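Storville Notes
Print this page | E-mail this thread

Arlo Greenberg

1/ A few of you asked for a proper write-up of the Nestow pick-and-place starter package, so I'm doing it as a thread. We've had it on trial since September. I pay full rate for the trial and they haven't seen any of this before you.

2/ What you get: gripper setup, camera calibration, the Nestow software on a one-year licence, and remote support. What you don't get: an arm. You bring your own, or you lease one through them. We already had ours.

3/ The first job in their workbook is small cubes on a flat surface. Sounds like kindergarten. It took us most of an afternoon to get through it, and most of that was lighting.

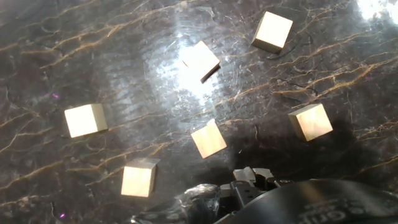

4/ The default detection settings expect a dull, single-colour background. The workbook mentions this on page 18, well after you've set everything up. I'd move it to the front.

5/ Once you turn the exposure down and switch on the pattern filter, it's a lot better. Ozan Aksoy did the tuning for us. He kept a list of every setting he changed and it came to 11. Their support person, Fiorella Serra, went through the list with him over the phone and agreed with all but one.

6/ Support is the best part of the package. Calls get answered by someone who has used the thing. The longest we waited for a reply to an e-mail was overnight.

7/ Calibration is the worst part. You do it again any time you move the camera, even a hair. The wizard has 10 screens and no way to save halfway. If you close the window on screen nine, you start over. 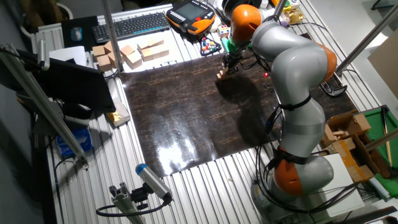
8/ Mounting is up to you. Nestow sends a drawing and a bag of bolts and leaves it there. If your table is slotted aluminum you're in good shape, as you can bolt a camera mount to an extrusion at the near side and aim it across the mat. On a plain bench you'll be drilling. Dong-geon Yeo tried clamps on a plain bench at his shop and gave up within the week.

9/ Also watch for glare on anything shiny. Bright overhead lights on a glossy mat will wash out part of what the camera sees. The software doesn't warn you. It just lowers the confidence score and carries on, so keep that number on screen.

10/ We looked at two others before signing up. Diletti has the nicer interface, but you can't change the grip force without their dongle. Montoya is cheaper and the manual is a mess. Xiomara Delacroix runs the Montoya one and likes it fine, so take my opinion for what it is.

11/ On grip force – leave it low for wood. The preset called "general" is too strong for small light pieces in my view. We run ours well under that. 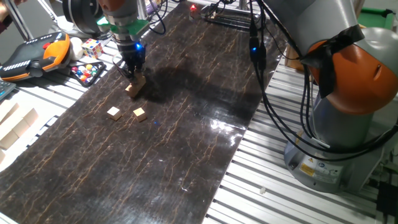

One cube in the gripper, two more on the mat.

12/ Would I keep it? Yes, for another year, if they fix the calibration wizard. I've told them so and was told a save button is coming. No date given.

13/ If you're a school or a small shop with an arm already and someone patient to run it, I think the price is fair. If you need it working the same day it arrives, look elsewhere or pay for the on-site visit.

14/ Somebody asked about training time. About 5 hours before Ozan was comfortable on his own. I took longer.

15/ Replies are open. I can post Ozan's list of settings if there's interest, but it's for our lights and our table, so don't copy it blind.

Print this page | E-mail this thread

We use cookies to remember your settings and count visits. By continuing to use this site you agree to our cookie policy. Accept | Manage cookies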